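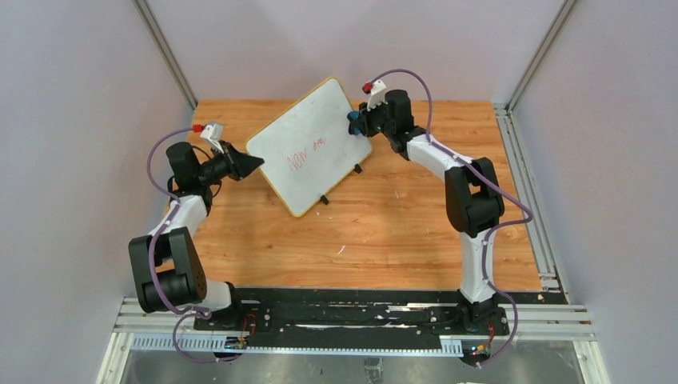
One reader asked, after our previous gallery, whether the two arms have one planner each or share a single one, and if they share it, why one arm so often seems to wait for the other. It is a good question and we did not explain it well the last time, so the texts on this page are a little longer than usual.

Hidetti gallery: the whiteboard task

We at Hidetti write software for two-arm cells. The whiteboard is our favourite test at the moment, as it needs one arm to stay still with some force and the other one to move with some force, and these two wishes disturb each other all the time.

Left gripper at the corner of the board, right gripper with something like an eraser on the white face, near the other end. The red letters are between them, along the slant of the board.

About the planner

There is one planner, and we call it Kozan. It gets the goals of both arms and gives back one common timeline. The waiting which our reader noticed comes from this timeline. When the right arm needs a new approach, Kozan keeps the left arm in its hold until the new path is checked for both. We tried two separate planners in spring. The motion was more lively, but the arms made plans for the same piece of space and then both stopped, and someone had to reset the cell by hand.

The planner has a limit of 90 milliseconds for each new path. If it does not find one in this time, the old path is kept and the speed goes down. This is the second reason for the slow moments – the arm has a path, but it is not allowed to hurry.

About the perception

Nulance is the part that finds the board and the ink. For the board it fits a rectangle with rounded corners and gives the angle to Kozan. We do not ask that the board lies straight, and in our tests we turn it on purpose. For the ink it makes a simple mask: marker or no marker. It does not read the words. Thin strokes are still difficult, and a faint word beside a strong one can be lost from the mask. In the next version the threshold will be set for each group of strokes and no longer for the full board.

About the control

The force loop runs at 300 Hz on both arms. For the wiping arm we control the force into the board and leave the direction along the board to position control. For the holding arm it is more simple: keep the pose, but give way if the push becomes too big. The border between "hold" and "give way" took us most of September, and I am still not fully satisfied with it.

About the tools

All runs are recorded and opened in Telix, our log viewer. Version 3 can show the ink mask and the planned path on one time axis, so we can see if a missed stroke was a fault of the eyes or of the hand. Those who have access to our logs may look at run 2113, where Nulance loses the end of a word and Kozan then plans a very nice path to the wrong place.

Questions about the planner can be sent by the contact form. Please write "Kozan" in the subject line.

Back to all galleries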